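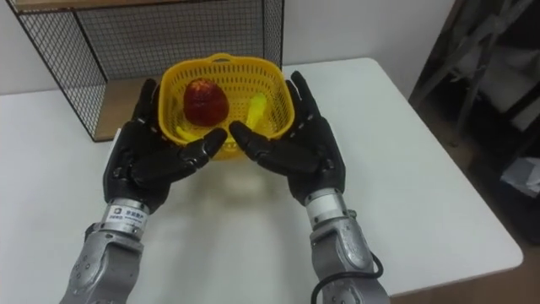
Corbeilles ajourées pour le rangement des fruits à température ambiante
Rapport de projet – deuxième semestre

1. Objet de l'étude

Le projet porte sur le rangement de fruits entiers dans de petites corbeilles en plastique ajouré, posées sur un plan de travail lisse. Deux fruits ont été retenus : la pomme rouge et la banane. Ils sont souvent rangés ensemble dans les cuisines domestiques, alors que leurs formes et leurs vitesses de maturation diffèrent nettement.

La question de départ était la suivante : la disposition des fruits dans la corbeille modifie-t-elle le nombre de marques relevées sur la peau après quelques jours ?

2. Matériel

Trois modèles de corbeille ont été comparés. La Falix est jaune, à peu près carrée, avec des parois percées d'une grille de petites ouvertures rectangulaires et une anse relevée sur un bord. La Merrick a des parois pleines et un fond ajouré. La Trirnum, plus basse, n'a pas d'anse.

Les essais ont eu lieu sur une table blanche à angles arrondis. Le plateau est légèrement réfléchissant, ce qui a gêné le relevé photographique des bords inférieurs ; un papier mat a été placé sous les corbeilles pour les prises de vue de mesure uniquement.

Les pesées ont été faites sur une balance de cuisine au gramme près. La charge maximale appliquée, fruits et lest compris, était de 1041 g.

3. Protocole

Chaque essai dure 7 jours. La température de la salle est maintenue à 20 °C, volets fermés l'après-midi. Les fruits sont essuyés, pesés, puis déposés un par un.

Deux dispositions ont été testées. Dans la disposition A, la pomme est placée côté gauche et la banane est courbée le long de la paroi droite, pédoncule vers le haut. Dans la disposition B, la banane est posée au fond et la pomme repose dessus.

Les corbeilles sont déplacées une fois par jour sur environ 44 cm, à deux mains, par les côtés. L'anse n'est pas utilisée : sur la Falix, la prise par l'anse seule incline le fond et la pomme roule vers le bord le plus bas.

4. Résultats

La disposition B donne systématiquement plus de taches brunes sur la banane, concentrées sous le point de contact avec la pomme. En disposition A, les marques apparaissent surtout sur l'arête extérieure du fruit et reprennent parfois le dessin des ouvertures de la paroi. Cet effet est absent avec la Merrick.

La pomme ne présente pas de marque exploitable. Les mouchetures pâles de la peau ont d'abord été comptées par erreur comme des défauts ; les relevés du premier essai ont donc été écartés.

La perte de masse est comparable dans les trois corbeilles. L'écart reste inférieur à la résolution de la balance.

5. Discussion

L'ajourage des parois n'a pas d'effet mesurable sur la durée retenue. Son principal inconvénient est mécanique – les arêtes des ouvertures ne sont pas ébavurées et marquent les peaux souples. Le catalogue Skadotell propose une feuille de fond découpable, essayée une seule fois, sans répétition.

Le nombre d'essais reste faible et les bananes provenaient de lots différents. Le degré de maturité initial a été estimé à l'œil, à partir d'un nuancier imprimé.

6. Suites prévues

Reprendre la disposition A avec une feuille de fond remontant sur les parois, et ajouter un essai avec la banane seule comme témoin. Les tableaux de pesée sont donnés en annexe.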